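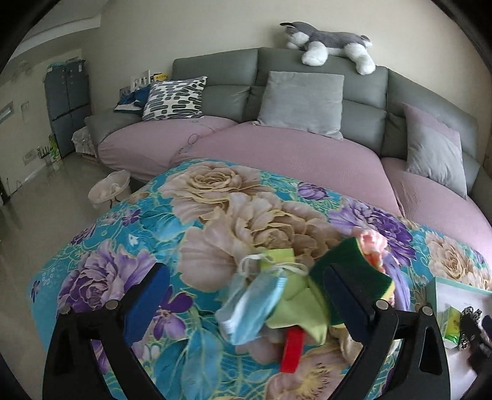

Otley Good Practice Card Set for Hand-Held Grippers

We wrote these cards for people who gather tidying-up demonstrations at home, at a real table with real household things on it, and who would like every session to follow the same house rules. Berenice Meléndez drafted them and Bohdana Pavliuk tried them out, very patiently, in her own kitchen!

A few favorites from the set:

Look over both finger pads before you start, and wipe them if they feel slick.
Set soft things and hard things out together - a face mask, a sponge, a block.
Keep the open box within easy reach, and don't move it halfway through a run.
Let go fully before you pull back.
Stop at 80 runs and have a good long rest.

Each set has wipe-clean cards, a ring to hold them and a log pad with room for 1000 runs. Item no. 1754. Questions are always welcome - ask for Ohemaa.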